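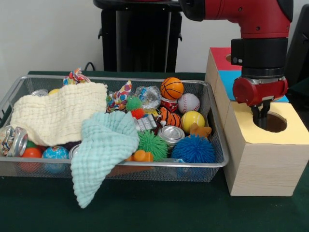 Sorting the catch-all basket (and which tips I don't buy)

Every tidying column I read promises that one pretty basket will fix a messy room. I own the basket. What it does is hide the mess in a single place, and wire mesh doesn't even hide it very well. Balls, crinkly fabric toys, a striped toy tiger, aluminum cans, cloths thrown over the top to make it look decent. If yours has reached that stage, these are the tips I tried, with my opinion of each.

1. Tip it all out first.
Fine advice if you have the floor space and a free afternoon. I don't recommend it with small kids around, who treat the pile as a fresh delivery. Take the cloths off the top and work down by hand. It took me 15 minutes, and I wasn't hurrying.

2. Pull the cans before anything else.
This one I'll defend. A crushed can has edges, and it has no business next to something a toddler chews. Check the sides and under the cloths, where they like to end up. Rinse them and put them in the recycling the same day. Any cloth that was sitting against a can goes in the wash, whatever it looks like.

3. Wash the cloths cold, skip the softener.
Muslin and waffle weaves are supposed to get softer with every wash. Maybe. Mine got softer for a while and then got thin. Softener made them worse at soaking up spills, so I quit buying it. Shake them out and hang them up, and don't put them back in the toy basket. A cloth draped over the toys is how you lose track of what's under it.

4. Sort balls by how they clean.
The magazines say to sort by color, which looks great until Tuesday. I go by surface.

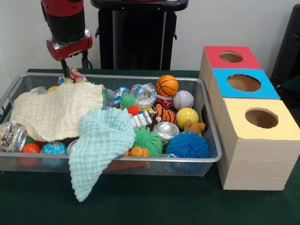

Smooth balls get a wipe with a damp cloth and a drop of dish soap. Spiky rubber ones need a bowl of warm soapy water and an old toothbrush, and even then lint hangs on at the base of the spikes. Fuzzy tennis balls I brush dry. The one with the stitching gets a barely damp rag, and keep water off the seams. Let everything dry on a rack. I give the spiky ones overnight, and I've thrown out one that I didn't.

5. Do you need a divider?
I bought the Corkar insert, the folding kind with 9 pockets. The pockets are too small for a basketball-style ball and too deep for little figures, which sink to the bottom and stay there. It now holds batteries. A plain shoebox for the small stuff did the same job for nothing.

6. Leave shape sorters out.
Boxes with holes in the top take up half a basket, and the blocks wander off. Keep the blocks inside the box and the box on a shelf.

7. The "one in, one out" rule.
I kept it up from November until the holidays, then relatives came. I can't say it works. What helps a little is stopping when the pile reaches the rim.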